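Home Articles Issues Authors Subscribe

4. Changes to task allocation in the staff kitchen

4.1 Setting and procedure

The Tandilton site employs facilities staff in two shifts. Before the trial, kitchen work was handled by the early shift alone, as one block between the morning deliveries and the midday meal. It covered the sorting of containers, the loading and emptying of the dishwasher, and the wiping of surfaces. The robot was assigned only the first two of these. Wiping remained with staff throughout, as did any item containing liquid or broken glass.

Observation covered 47 sessions, beginning in January. Each session was logged by one observer and one member of the facilities staff, who kept separate records. The two records were compared at the end of each month. Where they disagreed on who had completed a transfer (a container moved from one surface to another and released), the transfer was excluded. The remaining set holds over 2000 transfers. A transfer was coded as assisted if a person touched the item, the hand or the surrounding furniture at any point between grasp and release.

Staff were interviewed twice, once before the robot was introduced and once after the last session. All 14 members of the facilities team took part in the first round. Two had moved to the Gidey site before the second and were interviewed by telephone. The interview guide was adapted from the one used in our earlier warehouse study at Itard, with the questions on walking distance removed.

4.2 Where the labor went

The share of transfers completed without assistance rose over the trial, but staff time in the kitchen did not fall at the same rate. Most of the difference is explained by a category of work that did not exist before: preparing the area so that the robot could operate in it. Staff turned labels outward, separated nested containers and left doors fully open. Several described this as "setting the table for it." None of these tasks appeared in the written job description – and only some were recorded in the shift log until we asked for them to be added.
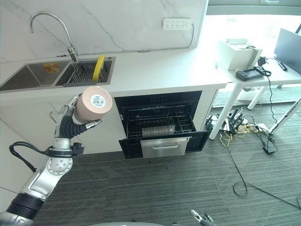 Preparation work was also unevenly distributed. It fell mainly to staff who had attended the first training session, as they knew which placements led to failed grasps. Those who joined later tended to call a trained colleague instead of rearranging items themselves. Güler (unpublished field notes) reports the same pattern at Gidey, where one shift lead handled nearly all requests for help during the opening weeks.

Interruptions are a separate matter. Under the old arrangement, kitchen work was a continuous block. During the trial it was broken into short visits, each prompted by a message from the robot's control software (Zondport, default settings). Staff rated the single visit as easy and the sequence of visits as tiring. In the second round of interviews, the most common request was for messages to be held back and delivered together at set times.

Two limits apply to these results. The logs do not capture time spent walking to the kitchen in response to a message, so the cost of interruptions is understated. Staff also knew that the trial was temporary, and some said they had tolerated arrangements they would not accept on a permanent basis.

4.3 Revised job descriptions

Following the trial, site management and staff representatives agreed on a new text for the early shift. It names preparation as a task, assigns it in rotation and requires training for all staff before they take part. The effect of this text on the distribution of work is examined in Section 5.

Related articles
Message timing and fatigue in shared human-robot tasks
Walking distance and order picking: the Itard warehouse study
Who writes the shift log? Recording informal work in facilities teams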